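Handheld grippers vs. teleop for desk tasks, what are you all using?

37 replies, showing first page

skomness_lab
Posted in: Teaching and Demonstration

Okay, I have to gush a little. We switched from leader-arm teleop to a pair of handheld grippers in June and I'm having the best time collecting data that I've had in years! The job is desk tidying: small bottles, packets, cups, whatever people leave next to their keyboards. With the leader arms I was getting 30 usable demos on a good afternoon. With the handhelds I got 50 before my coffee break, and my shoulders didn't hate me.

The big thing for me is that you just do the task. You feel the bottle slip a bit and you squeeze, and that correction ends up in the recording. Over the remote link I was always half a beat behind and my demos had these nervous little pauses in them (which the policy learned beautifully, pauses and all).
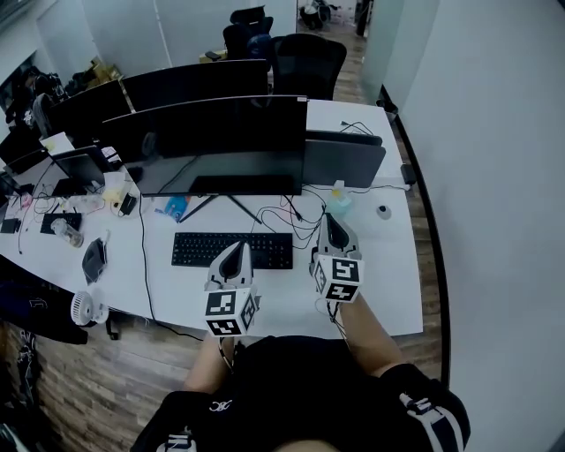
Cables are still my enemy, though. We work on ordinary desks with ordinary messes, and a cord lying across the top is exactly the kind of thing my hands go over without thinking while the arm plows straight into it. Has anyone found a good way to teach clearance? Right now I'm lifting higher than feels natural and trying to be consistent.

Mostly I want to hear what everyone else is doing. Two hands or one? Same operator or mixed?

---

Themba Lekota

Two hands, mixed operators, and I love it too. On clearance: exaggerate for the first batch, then go back to moving normally. We did that on the Flesby cell and the arms stopped snagging, and it didn't get that silly heron walk you see when every demo is high.

Also check your marker cubes for glare. If you're sitting near a window the tracking can jump right when you turn your wrist.

---

zacharias_k

Going to push back some. Handhelds are fast, sure, but you're recording motions your robot may not be able to do. My wrist rotates in ways our arm flat out can't. We threw away a big chunk of a handheld set when we replayed it on hardware. With teleop, if I did it, the robot did it. End of story.

---

skomness_lab

@zacharias_k Fair, and we lose some that way too. We run a reach check right after each session and toss whatever fails, so at least I find out while I still remember what I did. Even after tossing I come out way ahead on count.

@Themba Glare!! I bet that's my 4 pm problem. Moving my chair tomorrow.

---

zacharias_k

Count isn't my worry. It's the slow stuff. Try threading a plug into a socket with handhelds and tell me you'd trust it on the arm. For anything with contact I'm staying on teleop.

---

Lerato Ngcobo

You two are kind of talking about different jobs. I use both. Handhelds for picking, moving, and sorting, then a smaller teleop set for the fiddly last inch. Training on the mix worked better for us than either one alone on the Nonora bench, but our arms are pretty short, so your mileage may vary.

One tip for skomness: start and end every demo with your hands in the same spot. I used to just stop wherever I was, and cutting the clips apart took forever.

---

skomness_lab

Ooh, the mix is tempting. How small is your teleop set compared to the rest?

---

Lerato Ngcobo

One teleop for every 2 handheld. I started with less and the last inch was mush.

---

zacharias_k

Okay, that I could live with. Still want to see the replay failure rate before I buy grippers.

---

skomness_lab

I'll log failures properly on the next batch and post them here, cable snags in their own column. Themba, how high is "exaggerate" for you? A hand's width over the cord, or more?

---

Themba Lekota

Hand's width is plenty. Any more and you'll be icing that shoulder again.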